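Home | Products | Messaging Gateways | Pricing | Support

Flundia SMS Gateway 20

The Flundia SMS Gateway 20 is a rack unit for organisations that send text messages to customers from their own premises. It holds 20 SIM cards and connects to existing billing, booking or stock software over the local network. Messages are accepted by HTTP or SMPP and placed in a queue until a channel is free.

The internal queue stores up to 2000 messages. When the queue is full, new requests are refused with an error code and the sending application must try again. Delivery reports are returned on the same connection. The default port for SMPP is 2307 and can be changed in the settings menu.

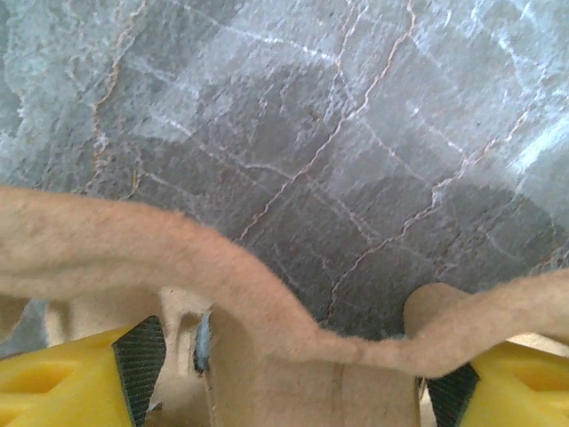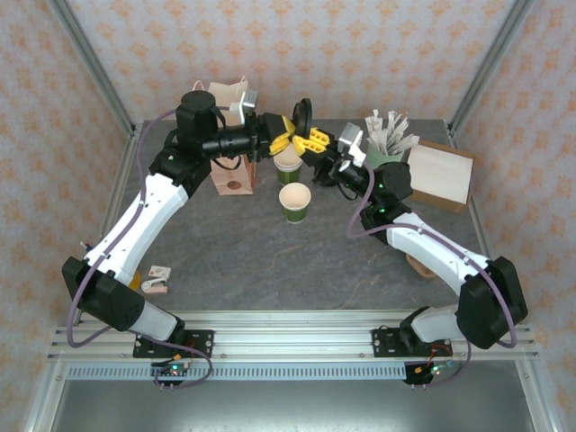

Each channel can be given its own sending hours, daily limit and sender group. Replies are matched to the original message by number and forwarded by email or HTTP. Opt-out words are checked before a reply is forwarded, and numbers on the opt-out list are skipped in later sendings.

Long messages are split and numbered by the gateway. Text in Arabic and other non-Latin scripts is sent as Unicode, with a shorter limit per part.

Supplied with: power lead, network cable, nine external aerials, mounting brackets. SIM cards are not included. Firmware released before December must be updated before the Girach reporting module is installed.

Setup guide written by Manikandan D'Souza. Technical queries to Ayman Karaki, Messaging Support.

Related products
Girach Reporting Module
Mansour Voice Gateway
Irnard Number Checking Service

Contact | Terms of sale | © Flundia | Page updated August 8, 2026 | Back to top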